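February 29, 2020

Timing bench, prep for the Plaltthorpe indoor meet.

Ran the Sekarel gate again this morning with the new mat cable. The old cable dropped reads whenever two runners crossed close together, and I had blamed the antenna for that all through January. Swapped only the cable and left the firmware alone. Sent 120 tag crossings over the mat at jogging pace, then again as fast as I could push the cart. Five missed on the first pass, none on the second. No idea why slow is worse than fast. Logged both runs in the Piradard folder.
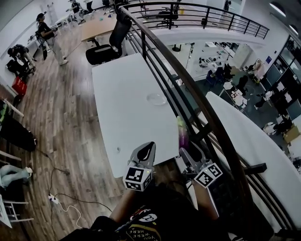
The lap counter still has the old trouble in the 1000. On a 200 m track it should show five laps and stop, but it starts a sixth if the runner walks back over the line after finishing. Set the lockout to 6 seconds for now – too short for anyone who stands there bent over, so it needs a longer value before the meet.

Stamatopoulos clock: display fine, horn input reads late by a hair compared with the hand button. Did not measure it properly. Do that with the start pistol sensor, same cable length on both sides.

To do:
Longer lockout, then rerun the 1000 file
Repeat the slow pass with the mat turned around
Spare cable in the meet box – label both ends
Charge the second reader overnight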